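Filed under: Short Fiction / Home

The Mat

The mat had come from my aunt's place in Grirnero, rolled and tied with string, and by January it had turned into the place where clothes went. It lay on the bed, still rolled, because there was no floor left to unroll it on. Anything taken off at night went over it. By the end of the week you could hardly find the mat.

My sister said we would do the clothes before lunch.

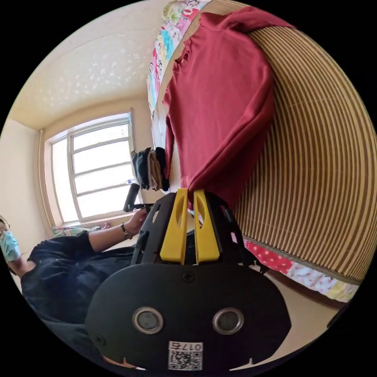
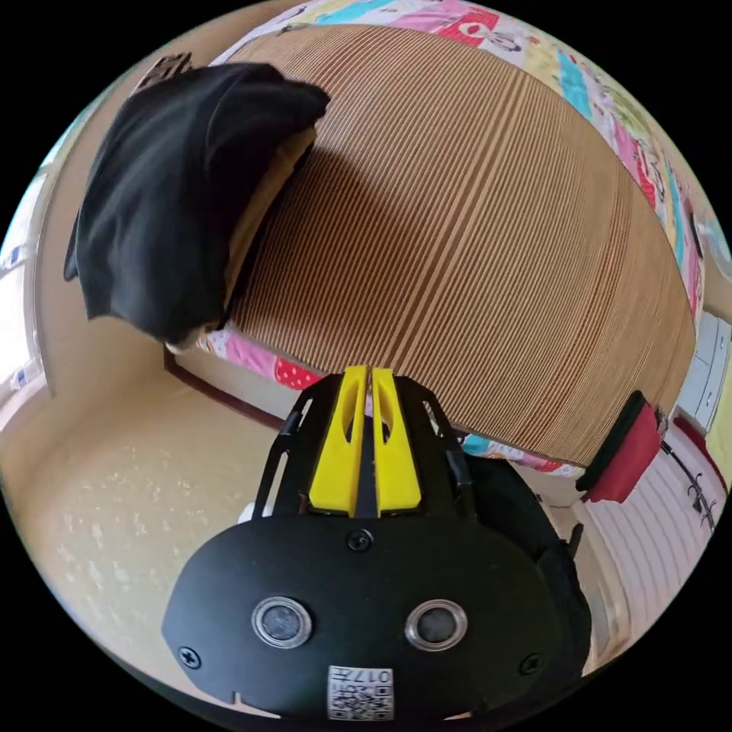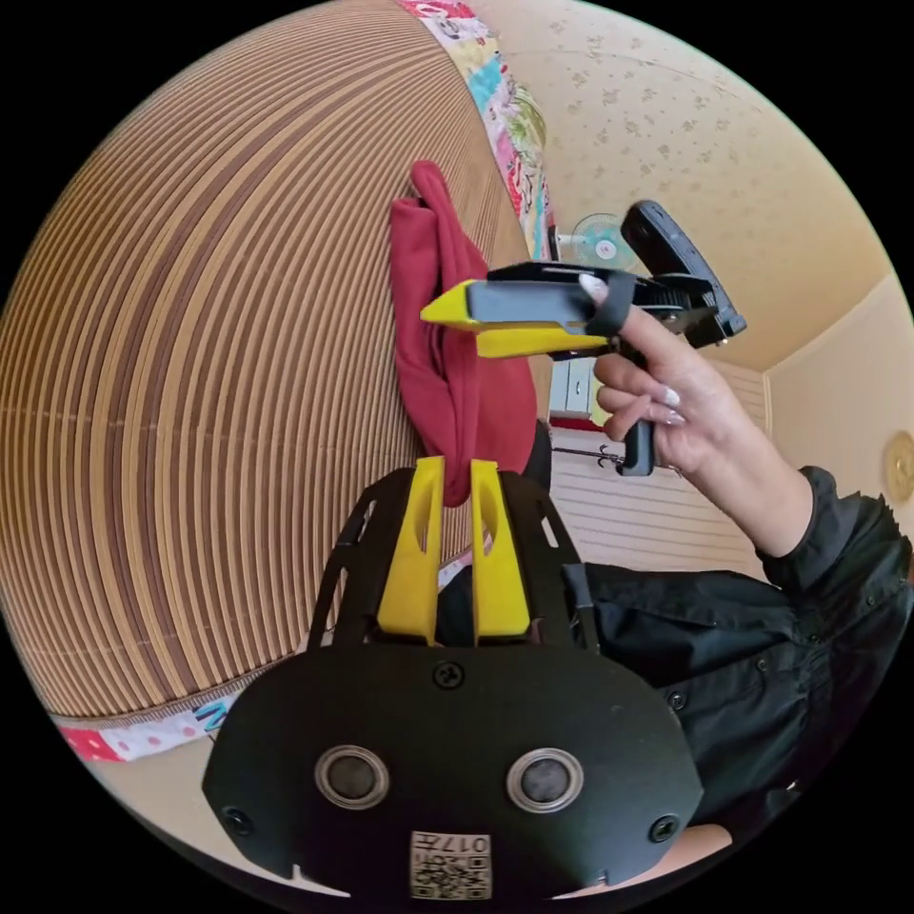 Laundry on the bed, one red piece and one black.

She started with the red one. It was hers first, then mine for two winters, then hers again after I moved to Firnska for the job. It had long sleeves that never lay flat. She folded it in half, looked at it, and shook it out.

"Do you want this?" she said.

"Do you?"

"I asked you."

I said to put it on the keep pile. She said there wasn't a keep pile, there was only one pile, and that was the trouble. So we made a keep pile. It went at the foot of the bed. The other pile was for our cousin in Gremetia, who was fifteen and took everything, and whose mother paid the bus driver 2,750 to bring the bags up and wrote down the amount every time in a notebook with a plastic cover.

We worked without talking much. The light was strong at the window and it was hard to tell navy from black, so the socks had to wait. I did shirts. My sister did the things that had been on the mat, taking them off from the top, and every so often she held something up and I said yes or no. A gray sweater, yes. A skirt with a broken zipper, no. A scarf neither of us had ever bought.

"That's Mom's," I said.

"Mom hates green."

"It was a gift, then."

She put it in the bag for Gremetia. A minute later she took it out again and laid it on the radiator, where it stayed until spring.

The black one was at the back and had slid halfway down. I had worn it to the funeral and then to two interviews, and the second interview was the one that worked, at Chu, in the office over the shoe store. I stayed there three years. I had been home for nine days when we did the clothes, and I had told everyone it was a vacation. My sister had not asked how long a vacation. She had cleared me half a shelf and then, on the fourth day, the other half.

"This needs a button," she said.

"It's fine without it."

"You can't wear it anywhere without it."

"I'm not going anywhere," I said.

She didn't answer. She turned the black one inside out and looked along the seam for the spare button, and when she found it she went to get the sewing box. I heard her moving chairs in the kitchen. I sat on the edge of the bed and did the red one myself, sleeves behind, bottom up to the collar, the way our mother does it. It came undone when I set it down. I did it again and put a pair of jeans on top to hold it.

When she came back she had the needle already threaded. She sat next to me and sewed the button on with brown thread, which was all there was.

"Chu called," she said. "Yesterday, when you were at the store. A woman. She wanted to know where to send your things."

"What did you tell her?"

"I gave her this address." She bit off the thread. "Was that wrong?"

I said no. I asked what things, and she said the woman had mentioned a mug and an umbrella. I didn't remember having an umbrella.

She handed me the black one. I put it on a hanger, and she made room for it on the rail by pushing her own coats to the left. Then we tied up the bag for Gremetia. It was heavier than it looked, and we carried it to the front door between us and set it down beside the boots.

The mat was still on the bed when we got back. My sister took one end and I took the other. There was enough floor now, just, between the bed and the wall, so we cut the string and let it go. It rolled itself halfway back up. She went to get some books to put on the corners.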